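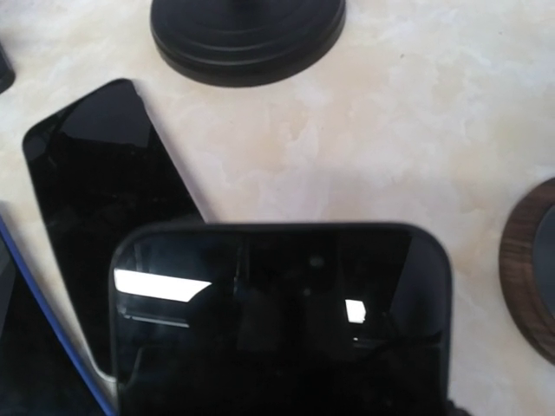 Two black phones, one marbled tabletop, and a few dust specks.

I have been meaning to write about the phone drawer for ages, and since it rained all afternoon and Marijke had canceled on me (she has a cold, poor thing), I finally emptied it onto the table. Well, onto the pale table, the cream one with the cloudy beige swirls that Henk said would show every crumb. He was right about the crumbs, but I still love it, and I paid 87 for it at Prakwood and would do it again tomorrow!

So, the phones. One of them I used for nearly 5 years, and it has been to the coast and back with me more times than I can count. The other was Toon's before he moved out, and he swears there is nothing on it he wants, which I didn't believe for a minute. I charged it overnight and found 2576 pictures, a good many of them of his old bicycle. I've copied the whole lot over for him anyway, because he'll ask one day, they always do.

What I'd forgotten is how much dust clings to black glass. I went over both with the soft cloth from my glasses case, and then a second time, and I could still find specks when the light came in sideways. Veerle says to use a barely damp cloth first and a dry one after, so I'll try that next.

My old one is going to her once I've cleared it, as hers won't hold a charge past lunch. Toon's can go back in the drawer until he visits in September. The chargers are another matter, and I'm still looking for the short one.

Wilma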